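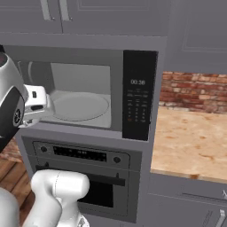
According to Jerome Umali, you can't learn anything about a real microwave door from a rendered one, and anybody building an arm in a garage should spend the money on motors. I went into the Nerness kitchen pack half agreeing with him. After a month I still half agree.

Nerness is Lendard's add-on for people who want to test a homemade arm in software before it hits anything expensive. You get cabinets, a wall oven, a microwave with a door that swings, and a stock white arm to practice on. My own arm is still in pieces on the workbench, so the stock one did all the work for this review.

## What it does well

The room looks better than it needs to. There's brick, butcher block, recessed cabinet doors, and a keypad with one orange button on it. The microwave even has a digital readout, though I never found out how to make it mean anything.

Reach is where the pack earns its keep. I could see how much space an elbow takes up next to an open door, and I moved my planned base mount because of it.

## What I don't buy

The sales page talks about "true door feel." I ran the door task 1517 times and the log marked 980 as successes. A success, as far as I can tell, means the hinge passed a set angle. It doesn't care if the arm is jammed against the door when it gets there. The hinge stiffness slider goes from 1 to 5, with no units, and I couldn't match any setting to the door in my kitchen.
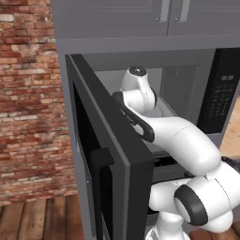

## Should you get it?

For checking clearances, yes, if it's on sale. For tuning grip force, no. Ye-rin Byun lent me a cheap luggage scale to hook on my real door handle, and I trust that number more than the slider.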